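Rechercher sur le site Rechercher OK
Projets étudiants > Économie circulaire
Temps de lecture : 4 min

Consigner les boîtes repas du campus : bilan du premier semestre

Le projet Nestden est parti d'un problème de poubelles. À la cafétéria Gaillard, les plats à emporter sont vendus dans des barquettes jetables, et celles-ci finissent presque toutes dans les bacs du hall, avec des restes dedans. Nous voulions savoir si des étudiants accepteraient de payer une consigne pour une boîte réutilisable, et à quel prix.

Nous avons d'abord fait passer un questionnaire en ligne. Sur 89 réponses exploitables, la majorité se disait prête à verser une consigne de deux euros. À quatre euros, l'intérêt baissait nettement, surtout chez les étudiants de première année. Beaucoup demandaient aussi s'il faudrait rapporter la boîte lavée. Nous n'avions pas prévu la question et la réponse a changé deux fois en cours de projet.

Le choix du contenant a pris plus de temps que l'enquête. La résidence Arkine voulait un modèle empilable, la cafétéria préférait un couvercle solidaire de la base pour éviter les pertes.

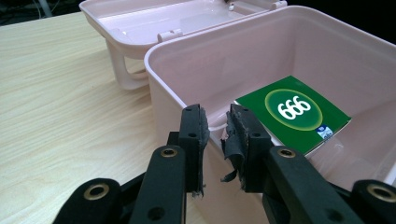
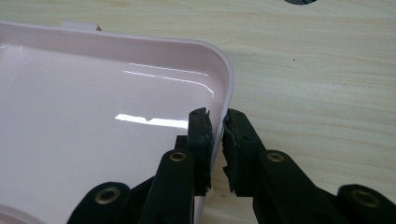

Plastique rose pâle, sur une table claire.

Le test a duré dix jours en décembre, avec un seul point de retour, à l'entrée de la cafétéria. Les retours se faisaient surtout entre midi et quatorze heures, au moment où le personnel était le moins disponible. Le lavage a été assuré sur place, après le service. Nous avions contacté la société Surkell pour une collecte extérieure, mais le devis dépassait notre budget et supposait un volume bien plus grand.

Deux limites sont à signaler. La période choisie tombait juste avant les partiels et la fréquentation était irrégulière. De plus, les participants étaient volontaires, donc sans doute déjà sensibles au sujet. Les taux de retour ne peuvent pas être étendus à tout le campus.

Pour le second semestre, nous proposons de garder la consigne à deux euros, d'ajouter un point de retour à la résidence Arkine et de demander un simple rinçage avant dépôt. Le questionnaire et le tableau de suivi sont joints en annexe.

Mis en ligne le 8 janvier 2023
Mots-clés : consigne, réemploi, restauration, vie de campus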